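Patach Hand Grippers, Pair

Sold as a pair, left and right. Charging base, two sets of finger pads and a carry bag included.

Price: $665 per pair
Ships from: Lumanham
Lead time: 2 weeks

What it is

I run the small shop that sells these, and I also spent a good long stretch on the floor of a packing outfit before that, so I'm going to talk about them the way I'd talk to somebody I used to work next to. If you only want the numbers, scroll to the bottom, they're all there.

The Patach is a gripper you hold. You squeeze, the fingers close, and you do your job with it: pick up the jar, turn the box, set the pouch in the tray. While you work it keeps track of where your hand went and how far the fingers were closed. Later on, all that goes into teaching the robot arm at the end of the line to do the same move. You never have to write a line of code, and you never have to stand there with a joystick trying to make a big arm do something your own hand could do half asleep (I've done that, it's miserable).

Who ends up using it

Mostly people who already do the work. That's the part I like! The first place I sold to was Okafor, a contract packer with a returns room full of odd-shaped stuff. The plan there had been to bring in outside engineers to record everything. They lasted a morning. The engineers were perfectly nice and they were slow, and they put bottles down like the bottles might explode. Then two women from the bench picked the grippers up and just went. Quick little tilt, flick, down. The supervisor moved the whole job over to the bench crew by lunch.

So now recording is a shift you can sign up for, same as forklift or receiving. It pays a bit more than packing, and people argue over who gets the slots, which tells you something. 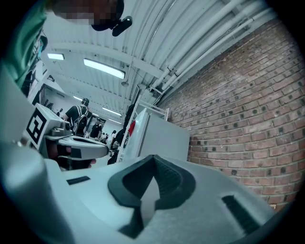 Notched rubber pad in the gray housing at front, with a second gripper in hand behind it.

The pads

I get more email on the pads than on anything else, so let me get into it. The notch is there so round things settle into the middle and don't skate off sideways. Flat things are fine too, you just come in a little squarer. The rubber picks up dust from cardboard, and once it does you'll notice thin plastic bags starting to slide. Wipe the pads with a damp rag. Don't use the orange degreaser, please, I've replaced enough of them already.

Each pad pulls straight out once the little screw underneath is backed off. Spares come in a bag of 5 and I keep them on the shelf, so those go out much faster than the grippers do.

What changes on the floor

I'll be straight with you here, because I think a lot of the sites selling this kind of gear skip over it. If your shop buys these, the plan is for a machine to take over some of what people do now. Folks on your floor know that. Mine did, and the ones who were told early were a lot easier to work with than the ones who found out from a delivery slip.

What I've seen at the places I sell to is that the arm takes the boring run, the same item over and over, and the people get pushed toward the weird stuff, the broken boxes and the mixed totes and whatever came back with a sock in it. Some of them love that. Some of them really miss the easy run, where you could let your mind wander and listen to the radio, and I don't think they're wrong to miss it. One guy told me the easy pallets were his rest and now he doesn't get one. Okafor added a second break in the afternoon after enough people said the same thing. I'd ask about that before you order, not after.

The other thing is that whoever does the recording gets listened to. When the arm at Okafor kept crushing the corners of the lighter cartons, it was the bench crew who worked out what was going on: everybody had been squeezing harder late in the shift, when they were tired, and the arm had picked the habit up. They recorded that job again in the mornings and it got better. I'd never have caught it.

Wearing them for a while

Your forearms will feel it the first few days. Start short. I tell people half an hour on, then go do something else, and build up from there. The grip is on the large side, and if you have small hands you'll want the slim handle sleeve, which I'll throw in free if you put a note on the order. Left-handed people do fine since it's a pair anyway.

Good light helps. So does a clear bench and somewhere to set the grippers down that isn't the edge of a conveyor.

Software

They come set up for Sirkivico, the program most of my customers already run. You log in, name the job, press the button and start working. A bad take can be thrown out right from the screen, so if you drop something or sneeze, toss it and go again. A simple pick usually wants more than 300 good takes before the arm is worth watching. That sounds like a lot, and it goes quicker than you'd think once two people are trading off.

In the box

Left gripper and right gripper
Finger pads, 2 sets
Charging base and cord
Carry bag
Printed quick start sheet (I wrote it, it's short)

Returns and repairs

Send them back within the month if they don't suit you, as long as the housings aren't cracked. Repairs are done here at my own bench in Lumanham. Pack them in the bag they came in, tape a note to it saying what went wrong, and write down what you were picking up when it happened.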